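Slide 6. Clearing a shared tabletop (Florence Gill, Plukura workshop)

State the rule first: sort by container before sorting by item. Food comes off before anything is boxed. Wastepaper goes second. Allow 2 minutes for both. 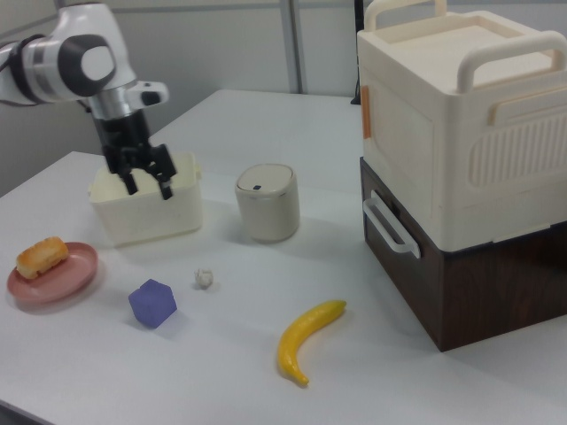
Open boxes fill up with whatever is nearest, so label them by contents. Lidded cases with a handle can sit on top of a drawer unit if the drawer still opens. Small bins stay within arm's reach.

Pause for questions, then slide 7: the Tarton survey, 116 desks, 30 with no bin.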